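How Neighborhood Bakeries Keep Their Sourdough Starters Going
Student project report by Albertina Bettencourt
Apr 27, 2025

Introduction

My grandmother kept a jar of starter at the back of her refrigerator for as long as I can remember, and when I was little I thought it was some kind of pet, which I suppose in a way it was. So when our class was asked to pick a subject close to home and spend a month on it, I didn't need much time to decide. I wanted to know how the bakeries in my part of town feed and store their starters, and how much flour goes into keeping them alive before a single loaf gets baked.

A starter is flour and water left to ferment with wild yeast and bacteria. It has to be fed regularly, and most bakers throw away or reuse part of it each time. This leftover part is called the discard, and it ended up being the part of the project I enjoyed most.

What I did

I visited two bakeries, Puritz and Magalhães, and left a short paper survey at both counters for customers who bake at home. I got 115 surveys back, many more than I had hoped for (thank you to everybody who wrote recipes in the margins, I am still working my way through them!). I also kept a starter of my own for 31 days and wrote down its height, its smell and the temperature of the kitchen every evening before dinner.

The bakers were very generous with their time. At Puritz they feed the starter twice a day with a mix of white and rye flour and keep it stiff, almost like bread dough. At Magalhães it is runny and all white flour, and it gets fed once, late in the afternoon, so it will be ready for the night shift. Both bakers told me, very kindly, that the other way was a lot of extra trouble.

What I found

Puritz let me copy numbers from their kitchen notebook. In one month they used 3,000 grams of rye flour for the starter alone, and they weighed 1,357 grams of discard that went into crackers. The remaining discard went into pancake batter for the staff breakfast, and they don't weigh that, so I can't say how much it was.

My own starter was slow for the first week and smelled a little like nail polish remover, which worried my mother. I moved it from the windowsill to the top of the cupboard and began adding a spoonful of rye, and after that it rose much better. I changed both things on the same evening, so I can't tell which one helped. My teacher pointed this out and she was right.
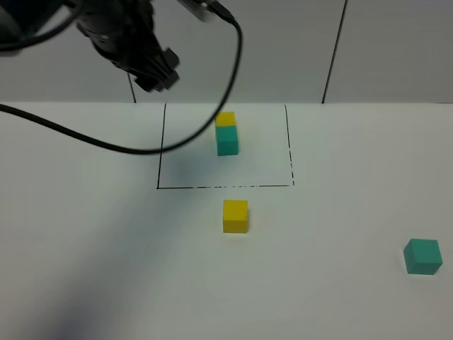 Figure 1. Robot arm and cable over the tabletop.

What I would do differently

I would keep two jars side by side and change only one thing at a time. I would also ask on the survey what kind of flour people use, because I forgot, and several people wrote it in anyway. A baker at Magalhães has offered me a spoonful of their starter to take home, and I plan to feed it next to mine over the summer.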